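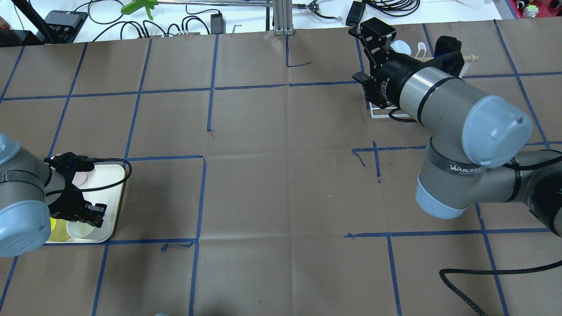

KITCHEN & DINING > Dish Drying and Storage

Browse Ask Tags Members Log in

Help Desk > Around the House > Kitchen & Dining > Dish racks on a papered table

Last updated: December

Dish rack on a table covered in brown paper, with tape squares. Can this be made to work?

Posted by Botond Csizmadia

I inherited a big table and a strong opinion about it. The opinion is that nothing may touch the top, so the whole surface is under brown paper, and because I am the kind of person who can't leave brown paper alone, I divided it into rectangles with blue painter's tape. The idea was that everything would have a place. There's a rectangle for the cream tray where the little cups and dishes live, a bit of territory at the far side for the white wire dish rack, and the rest is for whatever lands there. My wife calls it the parking lot.

It worked fine for 14 days. Then the paper under the rack started to pucker, the tape along that side lifted at the ends, and now the rack rocks a little whenever somebody adds a mug. I also don't love how the mugs sit. Some go on the hooks, some get laid on the wires, and there's a dowel involved that I was told would help and which has so far mostly rolled.

What I'd like to know:

1. Is there a way to keep the paper flat under a rack that drips, short of giving up the paper?
2. Should mugs hang, or go upside down, or on their sides?
3. Does painter's tape do anything to paper (or the table) if it stays down for months?

The table is in the back room, with no sink within reach, so the rack has to stay where it is. I've already looked at the Fallico drying mat and it's too wide for my rectangle. I realize I could move the tape. I'd prefer not to discuss it.

----

Andor Pálfi

Move the tape.

All right, a real reply. Your paper is puckering from water and there is no clever fold or special tape that changes this. Paper drinks. Put something waterproof between the rack and the paper, with a lip on it. A rimmed baking sheet does it, and so does a boot tray from any hardware store if you can stand the look. I use an old cafeteria tray that came out of the Szénási school when they redid the lunchroom. It has one corner chewed, apparently by a child, and has held up better than anything I paid for.

Then cut out the bad piece of paper and patch it. Lay a new piece over the damage, cut through both layers with a sharp knife and a piece of cardboard underneath (you have a table to protect, as you've mentioned), lift out the old piece, drop in the new one and tape the seams. Since you have a grid already, cut along the grid. This may be the first time it has earned its keep.

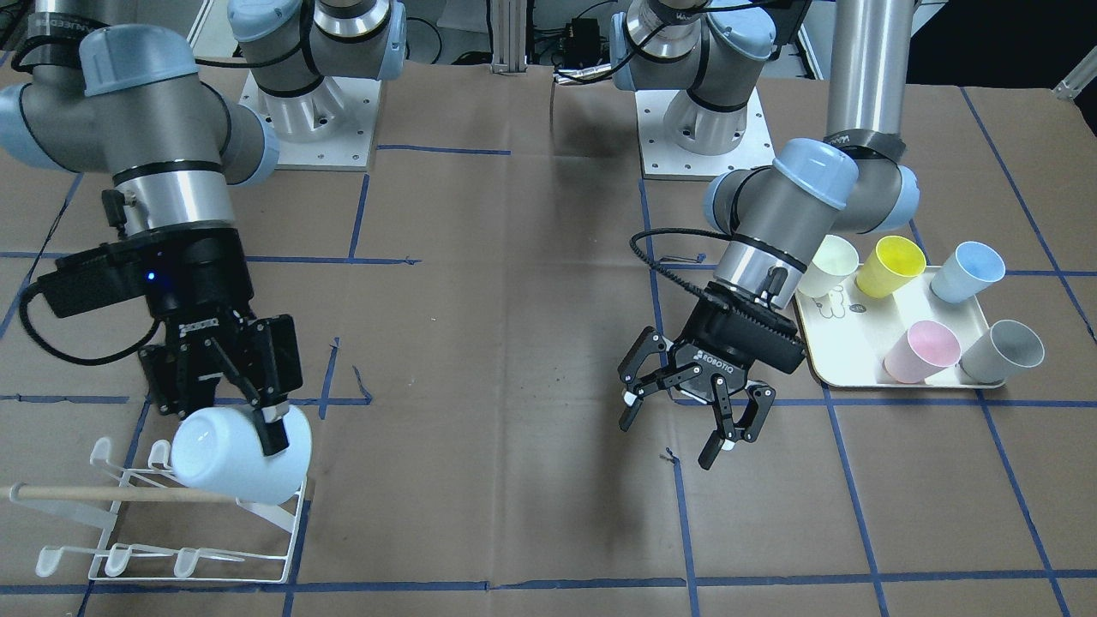
Mugs should drain with the mouth pointing down, or at least tipped that way. Hung by the handle is fine for a mug with a proper handle and hopeless for those tiny cups where you can barely get a finger in. What I wouldn't do is leave one flat on its side, which is how the white mug over the rack is being held, opening off to the left. Fine for carrying it in. Let go of it like that and whatever is inside stays inside, and you'll meet it again at breakfast. Give it a quarter turn first. As for the dowel, laid across the wires the way it is there, it will roll sooner or later. Tie each end down with a twist tie, or a rubber band if you're fancy, and it turns into a decent little rail to lean things against.

Also, dry the handles with a towel. I know you said rack. Towel takes 25 seconds.

----

Noltenus

Painter's tape: check the inside of the roll, the number of days it's good for is usually printed there. After that the glue stays behind or the paper tears when you pull. On bare wood I wouldn't chance it. On paper who cares, you're throwing the paper out anyway.

Pull it back low and slow. If it's being stubborn, warm it with a hair dryer.

----

Flostus

Had the same table problem, went with oilcloth. Cost me 35 dollars and I wipe it. You could still put your tape squares on it I guess??

----

Botond Csizmadia

Boot tray bought. It's bigger than the rectangle. The tape has been moved, and my wife would like Andor to know she's grateful. I'm keeping the paper, thanks Flostus, though I did go and look at oilcloth when no one was home. Dowel is tied down with twist ties from a bread bag. Still one wobbly foot on the rack, so I've folded a bit of the old paper under it for now.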